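Corari Two-Tier Clear Organizer
Home Set-Up Guide, Section 4: Unpacking, stacking and putting on the lid

Okay, you've cleared a spot and you're ready to open the box! This is my favorite section of the whole guide, because the organizer goes together without a single screw. Take your time anyway. Clear plastic shows every fingerprint and every scratch, and I've put enough of both on mine to have opinions.

Before you start, you'll want a flat table, a soft dry cloth and a pair of blunt scissors for the tape. I like to work on bare wood with the crumbs wiped off (crumbs are what scratch the base, believe me).

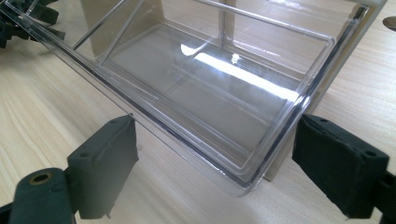
Analyn Mercado

4.1 Getting the parts out

1. Lay the box on its side and slit the tape along the short end only. Keep the scissors shallow.

2. Slide everything out together, cardboard included. Don't pull on the plastic by itself. The thin edges are the first thing to chip.

3. Set the cardboard aside for now, and please don't throw it away yet – you'll want it in 4.4.

4. Peel off any protective film. Start at a corner and pull slowly, keeping the film low and flat. If it tears, a bit of sticky tape pressed on the torn end will lift it again.

5. Tip each piece toward the light and look along the rims and ridges. Long white streaks that move when you move are just the ceiling light bouncing off. A streak that stays put is a scratch, and if you find one straight out of the box, email the Ullport help desk before you go any further.

Caution: No hot water on the plastic, and no glass cleaner either. Lukewarm water with a drop of dish soap is plenty. Dry it right away or you'll get spots.

4.2 Stacking the two levels

6. Stand the lower bin on the table with the rounded front facing you. I've built this thing backward and only noticed when I went to put my cotton pads in, so check now!

7. Hold the upper level by its side walls, one hand on each side, and bring it straight down. Line up the center divider with the one below first, and the corners will pretty much follow.

8. Press lightly on the left side, then the right. If one corner rides up, lift the whole level off and start over. Forcing it puts all the strain on the corner.

Note: Leave both levels empty until the lid is on. I know it's tempting to start filling (my lip balms were lined up and waiting), but an empty organizer is so much easier to square up.

4.3 Putting on the lid

9. Wipe the white panel on both sides. Dust on the underside is a pain to reach later.

10. Lower the panel flat onto the top level, back edge first, then let the front down gently.

11. Crouch so your eyes are level with the table and check for gaps. A lid that sits crooked usually means step 8 needs another go.

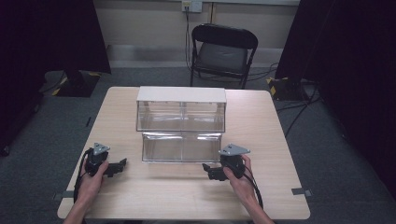

Fig. 4-2. Both levels stacked, white lid panel on top.

4.4 Moving it to its spot

12. Carry it from underneath with both hands. Lifting by the lid will get you a lid and nothing else.

13. If it's going on tile or stone, cut a piece of the saved cardboard a little smaller than the base and slip it underneath. Felt dots work too – put one near each of the 4 corners.

14. Fill the bottom before the top. Heavy bottles go low, light stuff goes up high, and you can split things left and right however you like. Mine is hair ties on one side and everything else on the other.

Caution: Keep it away from radiators and sunny windowsills.

For cleaning and spare panels, go on to Section 5.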